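**Progress report to the Kälin Fund — Lollau Community Pantry, snack parcels strand**
Reporting period: to the end of May
Prepared by Nadja Kofler, project lead

## 1. Summary

The snack parcels strand is on course to meet the commitments made in the grant agreement. Packing began later than planned owing to a delay in the delivery of cartons, but the time has since been recovered. Of the 200 parcels agreed for the year, 28 remain to be packed, and the Fund's contribution has been spent within the headings approved at the outset.

## 2. Work carried out

Parcels are packed in the back room at Lollau and passed to the Tadano and Pirneo centres for distribution. Stock is sorted on arrival by best-before date and then by type: nuts and beans, wafers and biscuits, crisps and savoury snacks. Packers fill each carton from the sorted stock so that no two parcels are quite alike, although every parcel must contain both sweet and savoury items.

Following comments from families at the Tadano centre, the range now includes more products from Asian grocers. Several bags carry little or no English on the front, and Remo Pichler has drawn up a printed sheet of ingredients and allergens in plain English. The sheet is laid on top of the contents before the carton leaves the table. Parcels containing peanuts are marked on the outside and stored on a separate shelf.

## 3. Changes to the original plan

The application proposed sealed cartons. After the first month we moved to open boxes with hand-holes, which the receiving centres find easier to carry and to check. Empty boxes are returned and used again where their condition allows. The cost per parcel is slightly lower as a result, and we ask the Fund to note the change.

Packing sessions were lengthened from 4 hours to 5 in order to make up the lost time. We do not expect to continue the longer sessions beyond the summer.

## 4. Difficulties

Supply of wafers and small wrapped sweets has been uneven, and on two occasions a session ended early for want of stock. A second supplier has now been approached. Storage is also tight — the shelving holds one delivery comfortably but not two — and deliveries are being spaced accordingly.

## 5. Next period

The remaining parcels will be packed by the end of the summer. Remo Pichler will collect written comments from both centres, and these will be attached to the final report together with a full statement of expenditure. We would welcome a visit from the Fund during any packing session, and mornings after ten o'clock are the most convenient.

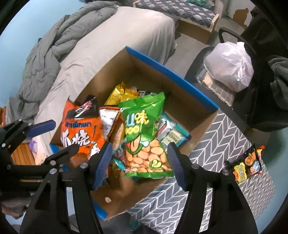
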